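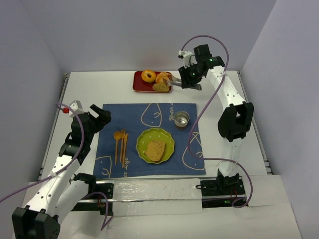

Nisthorpe, 31 December 2019

Household Textiles, Unit 6: Printed Table Linen

These notes cover the reading for the first class after the break. Bring them with you, along with the fabric swatches from Unit 5.

1. Kinds of print

Most printed table linen is made in one of two ways. In a direct print, color is put onto a pale cloth and the bare cloth forms the background. In a discharge print, the cloth is dyed first and the color is then taken out where the pattern should show. Pale lines on a dark or strong ground can be made by discharge, by a resist, or by printing an opaque ink on top. A photo will not tell you which. Turn the cloth over and compare the two sides. Opaque ink usually stays on the face and feels slightly raised.

2. Repeat and placement

A placement print is designed to fit one finished piece, so the motif lands in the same spot every time. A repeat print runs along the whole length of the cloth and is cut wherever the pattern piece falls. Words and animals get sliced at the hem, and some motifs end up lying sideways. On a blue placemat with fish outlines and the lettering "Water" running up it, look at where the drawings stop.

Repeat prints waste less cloth. The Hedeck mill sample in your folder has a repeat of 19 inches. Measure it yourself from one point on a motif to the same point on the next - do not measure the gap between motifs.

3. Grain

Cloth cut off grain will pull out of square in the wash. A mat that was a rectangle when it was sewn can end up wider at one end. To check, find a single thread near the edge and follow it across. If it runs out at the hem before it reaches the far corner, the piece was cut off grain.

4. Care

Wash dark prints separately the first few times. Press on the wrong side while the cloth is still damp. Opaque inks can stick to a hot iron, so use a pressing cloth if you are not sure what you have.

Reading

Leitão pattern book, the section on borders. The library copy is on the reserve shelf under 2889.
Tukus dye chart, both sides.

To hand in

One page on a printed textile from your own kitchen. State whether it is a placement or a repeat print and how you can tell. Include a drawing of one full repeat if there is one, with the measurement marked. Pencil is fine.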